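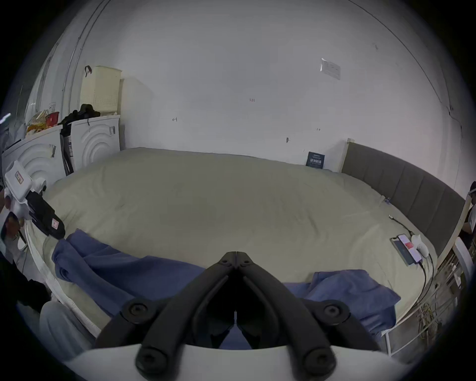 Hand-held grippers in use beside the bed during the Rarkmont open day.

The household handling group at Rarkmont opened its bedroom workspace to visitors in April, when members of the public, students and staff from partner organisations were invited to see how people record everyday tasks for use in teaching robots. The open day was held jointly with Randmont, which has supported the group's work on bedding and clothing from the start of the present project.

A total of 168 visitors attended between the opening at 10 am and the close of the last session in the late afternoon. Places were offered free of charge and were taken up well before the day. Groups were kept small so that everyone could stand near the bed and follow the work at close range.

The open day was devoted to soft items. Clothing and bedding are among the harder things for a machine to handle, as they change shape every time they are touched and seldom lie the same way twice. A cup or a box can be picked up in much the same manner on each occasion. A shirt that has been dropped on a bed has first to be understood: where the hem is, where the sleeves have gone, and which part should be lifted.

The method shown to visitors relies on people doing the task by hand. The operator holds a gripper in each hand and carries out the job through the jaws alone, without touching the cloth with the fingers. The movements are recorded and later used to train a robot arm fitted with jaws of the same pattern. Staff explained that an ordinary room, with its usual furniture and belongings, is preferred to a bare laboratory bench for this work.

Much of the interest centred on the handling of single garments. Operators spoke about the need to take hold of a garment at both ends, to draw the edge out and to keep it under light tension before making a fold.

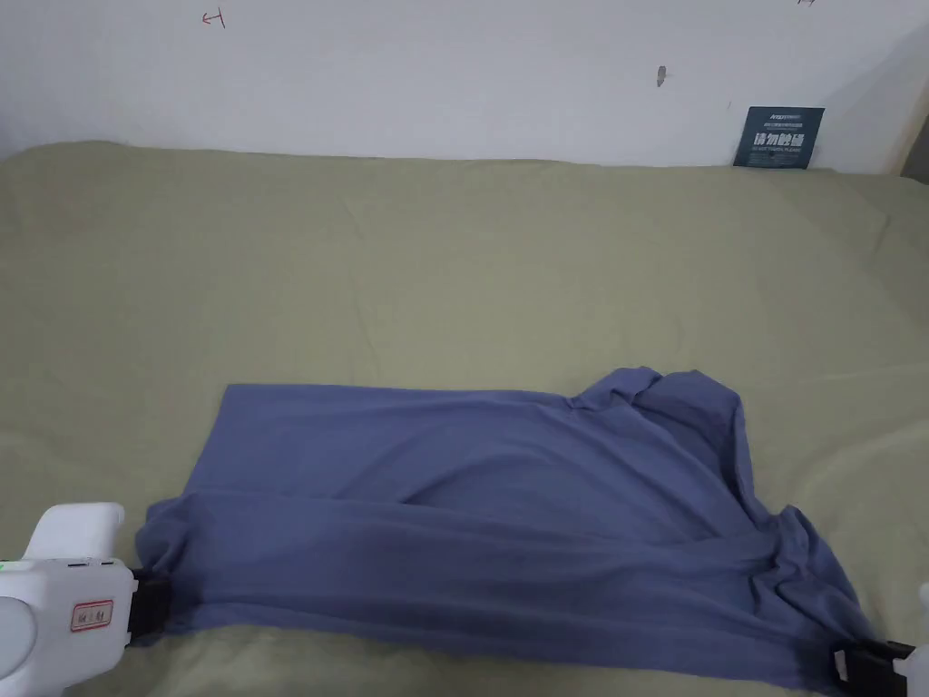
Visitors were told that new operators tend to hurry this stage, and that a slower, steady pull gives recordings of greater use. Operators are also asked to leave their mistakes in. If a corner slips from the jaw, the operator takes hold of it again and carries on, so that the robot may learn how to recover as well as how to succeed.

The group set out its progress so far. Since work began, operators have completed 306 hours of recorded handling, covering shirts, trousers, towels, pillowcases and blankets. Training for a new operator takes 2 days. The first is given over to holding and closing the grippers safely, and the second to practice on cotton items under supervision.

After a short break, visitors were given the chance to try the equipment. They were shown how to stand, how to keep the wrists level and how to bring the two jaws together without letting them meet. Some 19 visitors went on to complete a full fold of a hand towel, and several remarked that the task called for more patience than they had expected. 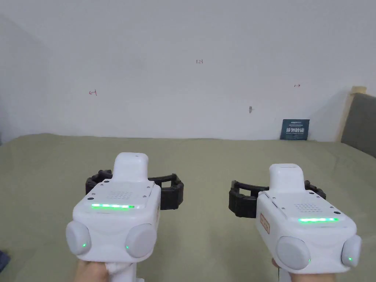

A pair of grippers held ready above the bed, jaws open.

Questions from the floor dealt chiefly with privacy, with the working conditions of operators and with the time likely to pass before such machines are found in homes. On the first point, the group stated that recordings are made only with the consent of those present and that access to them is restricted. On the second, operators work in short turns and change places regularly, as holding the arms forward for long periods is tiring. The group declined to give a date for household use and noted that its present aim is limited to dependable handling of a small range of items.

Representatives of Åberg, which is preparing a similar programme for care homes, attended the afternoon session. They took particular interest in the changing of bed linen, a task that takes up much of the working day for care staff. Talks between Åberg and the group on the sharing of training materials are expected to continue over the coming months.

A second open day is planned at the Trudberg site, where the work will cover kitchens and the clearing of tables. Details of how to reserve a place will be published on this page once arrangements have been confirmed. Schools and colleges wishing to bring a group are asked to make contact early, as numbers in each session will again be limited.

Rarkmont and Randmont wish to thank all those who attended, and the operators who gave the demonstrations.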